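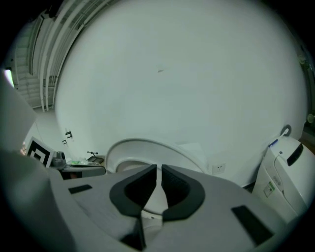
*The white ring, with the sheet against it. One of the tries from before lunch.*

Citlali Tapia had been promised that the thing in her hand would learn from her, and by the second hour she had started to wonder what, exactly, it was learning.

"Just do it the way you'd do it," said Duggan, from the stairs. He liked to sit partway up, with the laptop on his knees. "Natural. Like it's your own fingers."

"My own fingers don't weigh this much."

She squeezed the trigger. The two black pads came together on the edge of the sheet, and she drew it away from the ring, held it in the air for a moment and set it back. Then she let go. The counter on Duggan's screen went up by one.

The contract said 2,219 of these. Sernlow, which was paying, wanted them in by October, and the arm they were meant for was still in a crate in another state. Citlali had asked whether anyone had tried it with fewer. Duggan said Sernlow had a paper on that. She asked whether he had read the paper. He said he had read the front part.

"So I show it 2,219 times," she said, "and then it can pick up a sheet."

"This sheet. Sheets like it."

"Beside this ring."

"Rings like it." He scratched his neck. "They say it generalizes."

She had worked nine years at Inham, folding and feeding on the night line, and had trained a good many people there. You showed a new hire twice. If they got it wrong you stood behind them and watched where their elbow went, and nearly always it was the elbow. There was no elbow here. There was a gray shell and a pair of hooks, and somewhere a pile of video from very close up, all sheet and glare.

At 57 she dropped it. The sheet slid off the left pad and down the wall, and she swore and bent to get it.

"Keep that one," Duggan said.

"I dropped it."

"They want some of those."

"Do they tell it that it's a drop?"

He looked at the screen for longer than the question needed. "There's a box I can tick," he said.

"And did you tick it for the others?"

"Which others?"

She put the gripper down on the low table, next to the little black stand, and shook out her wrist. She had dropped it at 45, too, and twice in the warmup, and once she had caught the sheet with her left hand, quick, the way anybody would. She tried to picture the arm coming out of its crate and reaching across with a left hand it did not have.

"Citlali. We're on the clock."

"I know it."

She picked the gripper up again -- it was warm from her palm -- and lined the pads up with the edge of the sheet. This time she did it badly on purpose, a little crooked, a small stupid wiggle at the end before she let go.

The counter went up by one.

"Good," Duggan said. "Just like that."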